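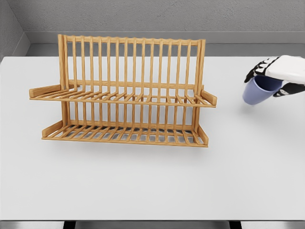
Washing up for 90 people: a talk with Marjatta Salminen

The kitchen of the Tultness hiking lodge closes at nine in the evening, and it is after nine when Marjatta Salminen finally sits down with me. She has managed the lodge kitchen for 27 years. Before that she was a school cook, and before that, she says, "I was a daughter in a house with eight people, so also a cook."

I wanted to ask her about soup, because the soup of Tultness is known among hikers. But she wanted to speak about dishes.

"Everybody writes about the food," she says. "Food is one hour. The dishes are the whole evening."

In the high season, which is August, the dining room seats 90 guests, and all the seats are taken almost every night. The lodge has one dishwashing machine, bought from the firm Indell when the kitchen was renovated. Salminen speaks of it with respect but without love. It is good with plates. For the mugs she does not use it at all.

"The guests bring their own mugs, many of them. Enamel, wood, some with a name painted by a child. You put such a mug in the machine and the paint is gone. Then you have a sad person at breakfast."

So the mugs are washed by hand, in two sinks, and they dry on racks overnight. I asked if a towel would be faster. She looked at me for some time before she answered.

"A towel is clean for the first ten mugs. After that you are moving the water from one mug to the other. Air does not get tired."

The water is a question of its own. The lodge takes it from a well, and in dry summers the well is low. Toivo Leinonen, who looks after the pump and the boiler, keeps a notebook where he writes the meter every morning. He joined us with his coffee and the notebook in his jacket. In one week of last summer the kitchen alone used 3637 liters, he told me, and he read the number twice so that I would write it correctly.

"I told Marjatta, this is too much," he says.

"And I told Toivo, then you can tell the guests to eat from their hands," she says.

They have found an agreement. Now the first sink is filled only one time for each round of mugs, and the rinsing water from the second sink is carried to the first when the next round starts. Leinonen made a mark on the inside of both sinks with a small file, to show how high the water may go. The new workers in the kitchen usually think that it is a scratch.

The workers are another subject where Salminen has much to say. Most of them are students who come for one summer. They are paid for the season, and they get a bed and all meals. In the first week, she does not let them cook. They wash.

"They are disappointed, of course. They came to learn the soup. But when you wash a plate you see what the person did not eat. If I see many carrots on the plates, I know the carrots were hard. The student who washes knows this before me."

I asked what she would change if the lodge had more money. Leinonen answered first and said a new boiler, from Haltent, he has already seen the catalog. Salminen thought longer. She would like a window over the sinks. At present there is a wall, painted yellow, and on the wall a calendar from the Kovalchuk bakery in the village, which sends the bread.

"I have looked at this calendar for very many hours," she says. "Every year a new calendar, but the same nail."

The lodge is closed for the winter now, except for groups who reserve in advance. The next group comes on the weekend, skiers, and they asked for the soup already by telephone. I tried one more time to get the recipe. Salminen said that it is barley, root vegetables and smoked fish, and that the fish goes in when the pot is already off the stove. About the amounts she did not want to say more. Leinonen said he has eaten it for years and does not know them either.

The interview was made at Tultness on 6 December 2023. Groups can reserve the dining room by letter or by telephone until the end of March.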